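Chae-won Kong
2022-06-04

Spent this week getting the simulated kitchen cell back in shape at Clirora. One arm, one two-finger gripper, one counter, one wrist camera. Writing down what I changed while I still remember it. Thread.

The cell is called Vachon. It started as a copy of the real bench and then drifted, the way these do. By spring the gripper in sim closed a little farther than the one on the bench, and the wrist camera sat at an angle I could not find in any notes.

First job was the camera mount. I threw out the old transform and measured again from the flange on the real arm. The old file had the rotation applied in the wrong order. Small angles, so it looked fine for months and then didn't when we moved to a wider lens.

How I check it now: open the fingers all the way, render one view, and look at where the palm edge sits. It should be a straight level line along the bottom. If it tilts, the mount is wrong. Takes a minute and I do it before every batch.

Second job was the fingers. Each one has its own joint in sim, and one joint had a higher damping value than the other. The result was that one finger arrived late and shoved the object sideways before the second finger touched it. Both are set the same now.

I also replaced the collision shapes. Somebody had used the full visual mesh for the fingers, which is slow and catches on everything. Plain boxes for the pads, a simple hull for the rest. Kept the visual mesh for rendering only.

Test object for all of this is the steak. It's thick, it has an uneven outline, and it overlaps the plate in the start pose, so a bad approach shows up early. A cube will forgive almost anything.
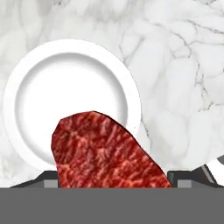 Wrist view in Vachon, steak between the fingers, plate behind it.

On the steak itself: it is a rigid body. I know meat bends. We tried a soft version in November and the solver spent all its time on it, so we went back. For checking finger alignment rigid is fine. For anything about grip force I would not trust it.

Friction was the part that ate the most hours. The pads and the steak each have a value and the engine combines them. The default is to take the average. I wanted the lower of the two, so I set that on both materials. Setting it on only one did nothing I could see.

Plate needed work too. Its collision shape was a filled disk, so anything placed on it floated above the well. I split it into a ring and a shallow base. Things settle into the middle now.

Then the run. 2000 grasps overnight, same start pose with small offsets. 121 failures. I went through the logs in the morning — most of them were the arm stopping early on a joint limit, so the gripper never got to close.

Fixed that by moving the robot base back from the counter by 30 mm. Ran the same offsets again and got 13 failures. I have looked at every one. They are all the same thing: one fingertip lands on the plate rim and the arm stops.

I could raise the approach height to get rid of those, but the real bench has the same problem with the same kind of plate, so I'm leaving it in for now. Waturard is working on a better approach path and will need the failing cases.

For anyone at Kikinar still on the old scene file: don't patch it. Pull the new one. The joint names changed and your controller config will load without complaint and then move only one finger. Ask me how long that took to find.

Routine from here on. Before a batch: palm edge check, open and close once with nothing between the fingers, read both finger positions and make sure they match. After any engine update: redo the friction check, every time, even if the release notes don't mention contacts.

Still open: marble texture on the counter is low resolution and looks soft up close. Doesn't affect the physics, but it does matter if you are training on the renders. I have a sharper one and haven't swapped it in yet because it changes the baseline.

Settings file is in the shared folder with the old values commented out next to the new ones. If you change a number, put your initials by it.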